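Ticket 2783 - Washer stops mid-rinse, water left in drum, code 6 on display
Status: Solved
Product: Plidora front loader, bought secondhand
Opened: 1st July

Original message

Hi all! I love this washer, so please read this as a message from a fan with a problem. Since we moved to the new apartment, it quits partway through the rinse on the normal cycle. The drum has a few inches of water sitting in it, the door stays locked, and the display shows a 6. If I turn it off and back on and pick Spin Only, it drains perfectly well and finishes. Then the next load does the same thing.

It has never failed on Quick Wash. It fails on Normal and on Bedding nearly every time, always with 29 minutes left on the clock. Always 29! I have started sitting on the hall floor to watch it happen.

What I've tried so far: cleaned the lint filter (one hair tie, some grit), ran an empty hot cycle, leveled the feet again, and used a different outlet. No change from any of them.

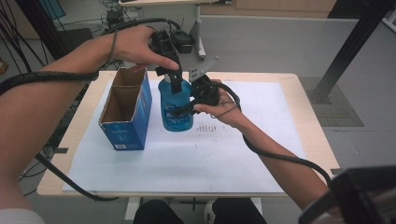
The Plidora manual says code 6 means "drain time exceeded" and tells me to clean the filter. Done that, see above. The machine is on a short hose run now, into a standpipe in the bathroom wall, and at the old place it emptied into a utility sink. I don't know if that matters but I thought I'd mention it.

Reply from support

Thanks for such a clear report, and for the stopwatch work on the hall floor! The standpipe does matter. Code 6 comes up when the water level hasn't dropped far enough in the time allowed, and a clean filter only rules out one cause.

Three more questions:
How high off the floor is the top of the standpipe?
How far down the pipe does the drain hose go?
Which detergent are you using, and how much per load?

The last one sounds like a side issue, but suds are a very common reason for this code. Foam holds the level sensor up and the pump can't move it well. Quick Wash uses a lower fill and a shorter tumble, so it often gets away with it.

Update from customer

Ooh, okay. The pipe top is level with my hip, so well within the range in the manual. The hose, though - I pushed it down as far as it would go when we moved in, because I was scared of a flood. I pulled it out just now and most of an arm's length had been inside the pipe.

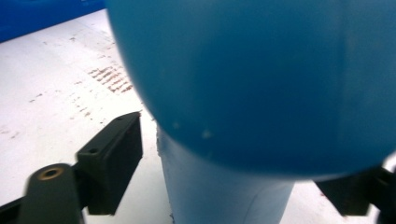

Big blue ball, up close.

Detergent is liquid, and I've been filling the cap to the top line for everything, towels and T-shirts alike. Our old water was very hard and the new building has a softener, now that I think about it. Is that the suds thing?

Reply from support

Very likely both! Soft water needs a lot less detergent, and a full cap in soft water can make foam for several cycles afterward. The deep hose is a separate problem. With the end pushed that far down, it can sit in standing water or seal itself against the bend, and then the pump is working against trapped air.

Please try this:
Pull the hose back so that only a hand's width is inside the pipe, and fasten it with the plastic hook. Leave a gap around it for air. Don't tape it.
Run two empty cycles on Rinse and Spin with no detergent at all.
Look through the door during the second one. If you still see foam on the glass, run another.
Then do a Normal load with a quarter of the detergent you use now.

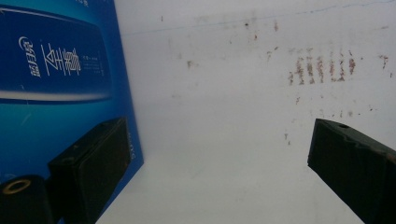 If code 6 comes back after that, let us know whether you can hear the pump humming when it stops. A hum with no flow points to something in the impeller, and Pacheco stocks the pump for your model. Please don't order one yet.

Update from customer

You are wizards. The first empty rinse looked like a bubble bath, with NO detergent in it. The second was better and the third was clear. I hooked the hose the way you said and ran Normal with a quarter cap, and it went straight past 29 minutes without stopping. I may have cheered. Then I ran Bedding with the big comforter, which hasn't finished a cycle since we moved, and that went through too.

The towels feel softer as well. I had been blaming the towels.

Happy for you to close this. I'll run it through August and reopen if the 6 shows up again.

Reply from support

Wonderful news, and thank you for coming back with the result. Marked as solved. We've added the hose depth to the Plidora code 6 notes, where it should have been already.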